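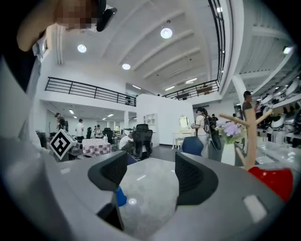
Mendcombe Technical Services, Handling Equipment Group

Equipment review: the Drodari hand-held gripper, setup and upkeep

Reviewed by Johanna Aebischer and Ehab Hegazy, 26 Feb 2018

The Handling Equipment Group has completed its review of the Drodari hand-held gripper, supplied through Nägeli. The review covers preparation for use, routine care and the replacement of worn parts. It does not cover software.

Construction. The gray plastic body is rounded and comfortable to hold, and its two fingers close toward each other on black textured grip surfaces. The texture holds light packaging well, but it collects lint and should be brushed out at the end of each shift. The smooth outer shells need only a damp cloth. Solvents left a dull patch on our first unit and are not recommended.

Setup. Finger alignment is the one step that calls for patience. Each finger is held by two screws, and the manual does not say which should be tightened first. Silvan Stöckli obtained the best results by seating both screws loosely, closing the fingers on a flat gauge and then tightening from the base upward. The printed square marker used for position reference must be fixed firmly to its mount. It may stand at an angle, provided that the angle is not changed after calibration. Glossy tabletops reflect ceiling lights, and operators should check marker detection at the table they intend to use.

Maintenance. The grip pads were inspected after 600 closing cycles. Wear was slight and confined to the tips. Replacing a pad requires removal of the finger, and alignment must then be repeated. A pad that could be changed in place would be a clear improvement. Spare pads ordered in October reached the Ustgate workshop in four weeks, which is too long for a consumable part.

Assessment. The group recommends the gripper for general handling work, on condition that each site keeps a spare set of pads and a flat gauge with the unit. Setup instructions written by Mr. Stöckli are available from the Ustgate workshop on request.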